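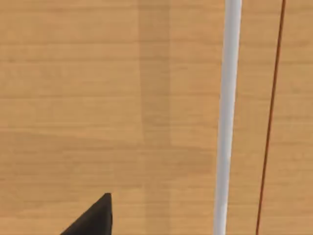
Figure 1. Simulated wrist view during an approach trial, with one gripper finger at lower left and the white rod right of centre.

Learning to Approach a Slender Object from a Single Wrist View
Final Project Report, Robotics Stream
Submitted 2024-05-21

Project team: Wing-yan Cheung, Kerubo Mushi, Hậu Đàm
Supervisor: Gervásio Tavares

1. Purpose

The project examined whether a small control policy, trained only in simulation, could bring a two-finger gripper into line with a thin upright object using the wrist view alone. Slender objects are difficult for this kind of policy. They fill a small part of the view, and a minor error in sideways position is enough for the finger to strike the object or miss it.

Earlier work by the Stovbridge group used a second, fixed view of the bench. Our team was asked to repeat the central part of that work with the fixed view removed.

2. Method

All trials were run in the Pikico simulator on the department's shared machines. The bench was given a light wood texture with horizontal grain. A plain bench was used in the first weeks, but the policy learned to rely on the strong outline of the rod and performed poorly once any texture was added. The wood texture was therefore kept for all results reported below.

Kerubo Mushi prepared 400 demonstration runs by guiding the simulated arm by hand controller. Each run began with the gripper to one side of the rod and ended when the operator judged the fingers to be in line with it. Starting positions were drawn at random within a fixed range. The lean of the rod in the view also varied from run to run, as the wrist was allowed to turn slightly at the start.

In the view shown in Figure 1, the finger is well to the left of the rod and a wide stretch of bench lies between them. The thin reddish-brown line near the right side runs nearly parallel to the rod. Lines of this type were of interest to the team, as a policy that simply seeks a long straight edge may move towards the wrong one.

Two policies were trained on the same demonstrations. The first received single views. The second, named Pimov in our code, received the current view together with the five before it.

3. Results

Each policy was tested on 50 starting positions that did not appear in the demonstrations. A trial was counted as a success if the fingers came into line with the rod without contact. Pimov succeeded in 42 trials. The single-view policy did less well, and most of its failures took the same form: the gripper slowed partway across the bench, then moved back and forth until the time limit was reached.

Failures of Pimov were mainly contacts between the near finger and the rod late in the approach. Hậu Đàm reviewed the recordings and found that these contacts were more common when the wrist began with a large turn.

4. Limits of the work

No trials were carried out on a physical arm. The lighting was not varied, and only one rod colour was tested. The effect of a darker rod against the wood grain is not known.

5. Further work

The team recommends that demonstrations with larger wrist turns be collected before any change is made to the policy itself. Kedir Worku has agreed to keep the code and recordings available to next year's group, who expect to begin bench trials in December.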